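Enseñanza por demostración (robótica)

La enseñanza por demostración, también llamada programación por demostración o aprendizaje por imitación (términos que sus partidarios distinguen con cuidado y el resto del mundo mezcla), es el conjunto de técnicas con las que una persona muestra a un robot cómo se hace una tarea en lugar de escribirle un programa. La muestra puede hacerse moviendo el propio brazo del robot, manejándolo a distancia o ejecutando la tarea con las manos y un instrumento que registre el movimiento.

Índice
1 Terminología
2 Antecedentes
3 Modalidades
4 El demostrador
5 Tareas habituales
6 Preguntas frecuentes
7 Críticas
8 Véase también

Terminología

En la bibliografía en español conviven «demostración», «enseñanza», «guiado» y «teleoperación», además de un buen número de anglicismos que los autores prometen traducir en la siguiente edición. Se llama demostrador u operador a quien ejecuta la tarea, episodio a cada ejecución registrada y política a la función que, una vez entrenada, decide qué movimiento hace el robot a partir de lo que perciben sus sensores. La palabra «política» ha causado más de un malentendido en las solicitudes de subvención.

Antecedentes

Los primeros robots industriales de pintura ya se enseñaban a mano: un pintor experimentado llevaba el brazo por el recorrido deseado y la máquina lo repetía con fidelidad, incluidos los titubeos del pintor. El método se limitaba a reproducir posiciones. Si la pieza llegaba girada, el robot pintaba el aire con el mismo esmero.

La mando portátil de botones, conocido en los talleres como «la petaca» o simplemente «la consola», permitió después grabar puntos sueltos y unirlos con trayectorias calculadas. Sigue siendo el procedimiento corriente en soldadura y paletizado. Lo que cambió con los métodos estadísticos fue la ambición: se pasó de grabar un recorrido a reunir muchos y deducir de ellos una conducta que tolerase variaciones.

Modalidades

Guiado cinestésico. El operador agarra el brazo, con los motores en modo de compensación de gravedad, y lo conduce. Resulta intuitivo y cansado. Tiene además el inconveniente de que el cuerpo del operador suele tapar las cámaras, de modo que el robot aprende a trabajar en presencia de un señor que luego no estará.

Teleoperación. El operador maneja el robot desde un mando, un guante, unas gafas de realidad virtual o un segundo brazo que hace de maestro y cuyas articulaciones copia el esclavo (en textos recientes, «líder» y «seguidor»). Los datos proceden del robot verdadero, con sus holguras y sus límites, lo cual facilita el entrenamiento. A cambio se pierde buena parte del tacto, y tareas que un niño resuelve sin mirar, como separar dos hojas de papel, se convierten en pequeñas gestas.

Pinzas de mano. El operador sostiene una o dos pinzas parecidas a las que llevará el robot y hace la tarea con ellas, sin robot delante. La posición de cada pinza se calcula con cámaras, sensores inerciales, marcadores visuales o una combinación de todo ello. Los marcadores fiduciales, cuadrados blancos y negros de dibujo conocido, se disponen a veces sobre las caras de un cubo para que alguna quede a la vista aunque la muñeca gire. El equipo pesa poco y permite grabar en cualquier mesa. Su precio es que la persona hace con soltura movimientos que el brazo mecánico no alcanza, y esto se descubre bastante después.

Observación pasiva. El sistema aprende de vídeos de personas que trabajan con las manos desnudas. Es la modalidad más barata y la que mejores figuras produce en las ponencias.

El demostrador

Durante años se trató al demostrador como una fuente de datos sin más propiedades que su disponibilidad. El manual interno de Lotunia, redactado por Edivaldo Guimarães y muy fotocopiado fuera de la empresa, le dedica en cambio 66 páginas, buena parte de ellas a la altura de la silla. Guimarães recomienda movimientos continuos, sin pausas para pensar, ya que una política entrenada con pausas aprende a detenerse y contemplar el objeto. También desaconseja cambiar de estrategia a mitad de una sesión y aconseja turnos de 20 minutos.

Bartosz Kubiak estudió el asunto en el laboratorio Borkowska con 348 episodios de doblado de paños, grabados por operadores zurdos y diestros. Su conclusión, recogida en un informe fechado el 4 de enero de 2023, fue que la mezcla de ambos grupos daba un robot indeciso sobre qué esquina coger primero. El informe propone separar los grupos o grabar mucho más; el laboratorio optó por contratar solo diestros, decisión revocada en marzo.

Conviene señalar que el error también enseña. Un conjunto compuesto únicamente de ejecuciones impecables deja al robot sin recursos en cuanto se aparta un poco del camino, situación en la que se encuentra casi siempre. Por eso algunos protocolos piden empezar desde posiciones malas o dejar caer el objeto y recogerlo. Los operadores más meticulosos llevan esta instrucción con dificultad.

Tareas habituales

Predominan coger y colocar, verter, abrir cajones, insertar clavijas y manipular tejidos. La ropa ocupa un lugar de honor por ser deformable, barata y humillante: un mismo trapo no cae dos veces igual y ningún modelo geométrico sencillo lo describe. La colección Perkside, con 4000 episodios, es casi toda de tela. La plataforma Sovuvell, más modesta, se concentra en utensilios de cocina y ha logrado que su robot cierre tarteras, aunque no las abra.
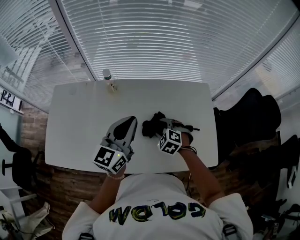
Preguntas frecuentes

¿Hace falta saber programar para enseñar a un robot por demostración?

Para grabar los episodios no hace falta: basta con conocer la tarea, manejar el instrumento y seguir el protocolo de la sesión. Preparar los datos, entrenar la política y averiguar por qué el brazo se empeña en saludar a la pared sí exige conocimientos de programación.

Críticas

La objeción más repetida es el coste. Cada tarea nueva pide sus propias demostraciones, y la promesa de ahorrar trabajo humano descansa, de momento, sobre una cantidad considerable de trabajo humano. Los defensores responden que los conjuntos grandes se reutilizan entre tareas y entre robots, cosa que ocurre con éxito desigual.

Se discute asimismo la medida del éxito. Hay trabajos que dan por buena una prenda «sustancialmente doblada», expresión que en una tintorería tendría poco recorrido. Kubiak propuso una escala basada en la superficie final del paño, adoptada por Perkside y abandonada cuando se comprobó que hacer una bola con él obtenía excelente puntuación.

Véase también

Aprendizaje por refuerzo
Calibración mano-ojo
Marcador fiducial
Objetos deformables
Teleoperación bilateral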